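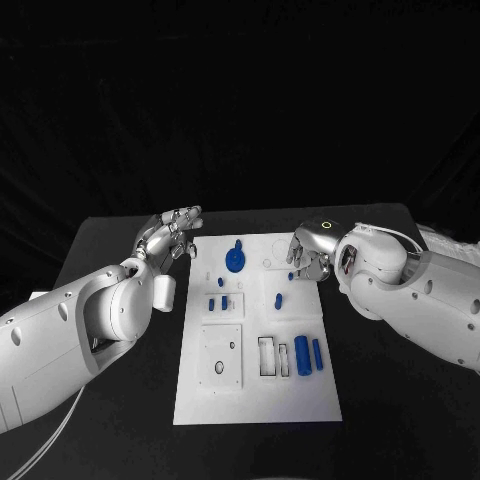
Making a peg and gear board

A peg and gear board is a flat base with recessed slots, a few pegs and cylinders, and a disc or two with a knob for lifting. It is useful for practising assembly, for sorting, or for keeping small parts in one place while you work. The one described on this page takes a weekend if you print the parts, a bit longer if you cut them by hand.

What you need

A rigid white board, longer than it is wide
Blue filament or blue paint for the parts
A pencil, a steel rule and a pair of compasses
Fine sandpaper
A dark matt surface to work on
Wood glue or a few short screws

Step 1. Mark out the board

Lay the board with a short side facing you. Draw a light centre line from top to bottom, then mark where each part will go. Put the tallest parts at the back so you don't have to reach over them. Leave a clear margin on all four sides, wide enough for a thumb.

Circles that only show where something belongs can be engraved. Set the compasses slightly larger than the part and go round twice with light pressure. A pale line on white is hard to see under a ceiling light, so rub a little pencil dust into it if you want it to stand out.

Step 2. Make the parts

Keep all the moving parts one colour. Blue on white is easy to pick out, and a lost peg shows up quickly on the floor. Give each gear disc a short upright knob in the middle. Print the pegs standing up and the discs flat. I used Wivero filament at the default settings and had no trouble with it.

Sand the bottom edge of every peg. Two or three strokes are enough.

Step 3. Cut the slots

Cut each slot a little tight, try the peg, and open it up gradually. The peg should go in under its own weight and stand without leaning. If you overcut, line the slot with thin card and try again.
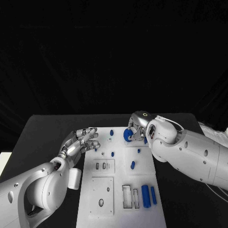 Hadi Hourani wrote in to say that his slots were fine in December and too tight by spring. He had cut them in a cold garage and the wooden base had swelled. He now leaves the board indoors for 7 days before cutting anything, and seals the inside of each slot with thinned varnish. I would do the same with any wooden base.

Step 4. Fix the board down

Put the board on the table and push it from each side. If it slides, stick a strip of rubber matting underneath. A dark cloth hung behind the table cuts down on clutter and makes the pale edges easier to see. 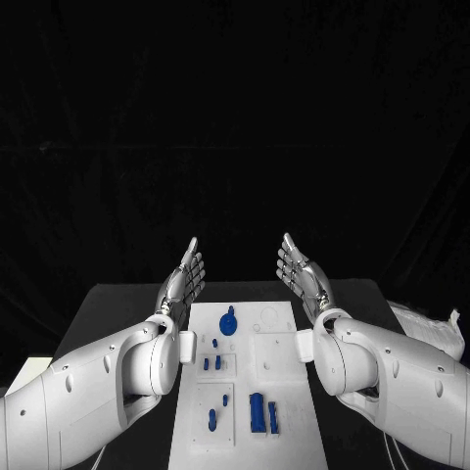

Step 5. Test and store

Take every part out and put it back, first with one hand, then with both. Note any part that catches and sand it again. Store the loose pieces in a lidded tub and keep the board flat, away from radiators.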